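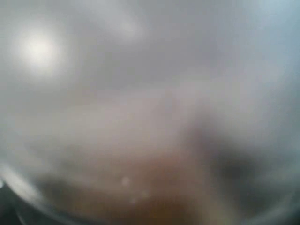
*Luz blanca y difusa arriba, ocre abajo.*

23 oct 2020

Sigo con la revisión de los recipientes de la mesa blanca. En la entrada anterior quedó pendiente la parte de los plásticos transparentes y translúcidos, que son los que más problemas dan al leer un volumen y los que peor envejecen en el armario.

El criterio de Prarnenent, el cuaderno donde llevo el inventario doméstico, es el mismo de siempre: cada recipiente tiene una ficha con material, capacidad nominal, capacidad medida y tara. La capacidad medida se obtiene por pesada. Se coloca el recipiente vacío en la báscula Soler, se pone a cero, se llena con agua del grifo a temperatura ambiente hasta la marca que interesa y se anota el peso. Para uso de cocina, un gramo se toma como un mililitro y no aplico corrección por temperatura.

Con las botellas graduadas conviene apoyar la báscula en un plano nivelado y leer a la altura del menisco. Las rayas impresas suelen ser finas y de poco contraste, de modo que una luz cenital fuerte las borra en parte. Yo pongo una cartulina oscura detrás y la lectura mejora bastante. Si entre dos lecturas de la misma marca hay más de 3 ml de diferencia, repito la serie completa.
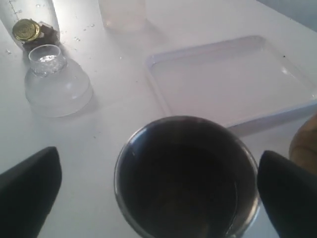 El acero inoxidable se trata aparte. Un vaso de acero no permite leer nada desde fuera, y el interior queda oscuro en cuanto uno se aleja un poco de la vertical. Lo uso lleno hasta el borde o no lo uso como medida. El borde pulido facilita el enrase con una espátula recta cuando el contenido es sólido en polvo; con líquidos la tensión superficial añade un error que depende del pulso de cada uno.

Las tapas van en ficha propia. Las metalizadas en dorado son las que más se separan de su botella, y el diámetro exterior no basta para emparejarlas: hay que comprobar también el paso de rosca. Apunto las dos medidas con calibre. Una tapa de 32 mm puede entrar en un cuello que no le corresponde y cerrar en apariencia, con fuga en cuanto se tumba el envase.

Las piezas de plástico con forma de cúpula las guardo con la base ancha hacia abajo. Apiladas se rayan, y un translúcido rayado ya no sirve para comprobar el nivel a simple vista. Las limpio con agua tibia y jabón neutro, sin estropajo, y las seco al aire.

El lote completo de plásticos, con tapas y sin contenido, pesó 2.528 gramos. Ocupa un cajón Bakmont de los medianos, con separadores de cartón entre piezas. Los separadores Pevura que compré para esto eran demasiado altos y están devueltos.

Quedan sin ficha los embudos y las jarras grandes. En diciembre repetiré las taras con la báscula recién calibrada y corregiré la tabla donde haga falta.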